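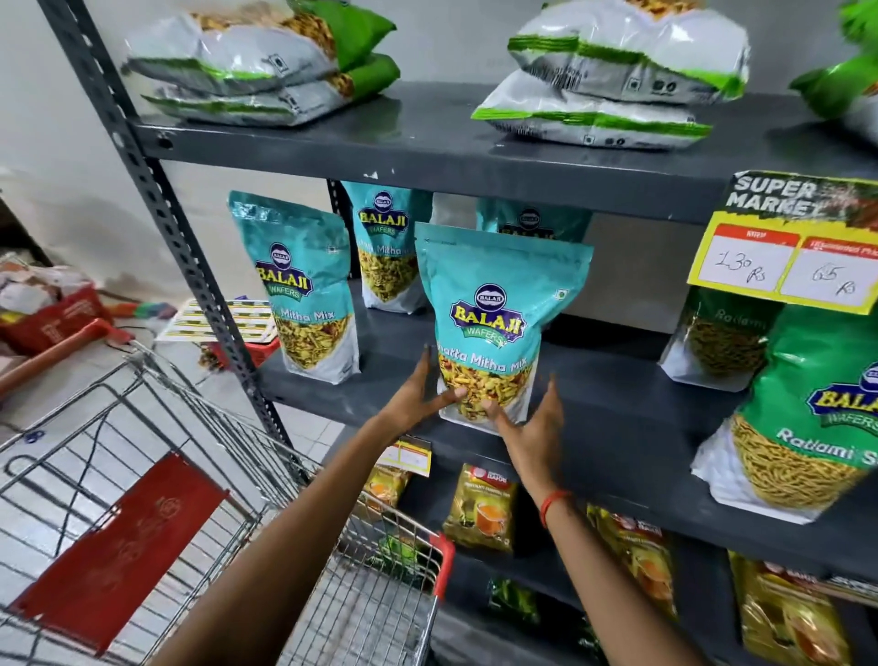 Khatta Mitha Mix, Balaji Wafers, store shelf.

Flelidley Tenants Assoc. – minutes, January 2018
Present: Yu-na Kang (chair), Jiahui Xu (notes), 30 residents

Laundry room: two dryers still out. Shin quoted 272 per machine, parts extra. Agreed, go ahead.

Parking: Primbridge side icy agian. Yu-na to call the city.

Spring social – April, Dradham hall. Budget 200. Snacks, Jiahui.

Bike racks: tabled, no quote yet.

Closed 8:40.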